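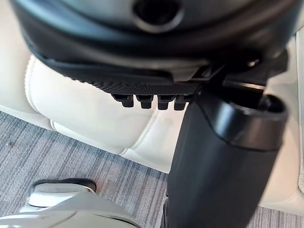

The Last Bus to Kukside

The bus to Kukside left at six, and my aunt was already sitting in it when I came. She held a bag of onions on her knees. She did not say hello. She moved the onions a little, and I understood that I could sit.

We had not spoken since February. The reason was my grandmother's house in Carhuamaca, which I wanted to sell and she did not. A man from Zaltix had written me two letters about it. In the second letter he offered a better price, and I answered him without asking her. This was my mistake, and I knew it already when I put the stamp.

The road goes up for 26 kilometers and there are no lamps. After the bridge the driver turned off the radio, as the drivers always do there, and we could hear the rain on the roof.

"Did you eat?" my aunt asked.

I said that I had eaten in Holtisus, at the station. She asked what, and I told her soup. She asked if it was good soup. I said it was salty.

"They always make it salty," she said. "So that you buy the water."

Then she was silent again until the second village. I looked at the window, but it was dark and I saw only her face in it, and the onions. She looked older than in winter. I wanted to tell her that I had not signed the paper. It was in my coat, folded in four, and I felt it each time the bus turned.

"The roof is leaking over the small bed," she said finally. "I put a pot."

"I can come on Sunday," I said. "I still have the ladder."

She thought about this for a long time. The bus stopped, a boy got out with his bicycle, and the door closed behind him. My aunt opened the bag, chose two onions, and put them in my hands.

"Come early," she said. "It is a big hole."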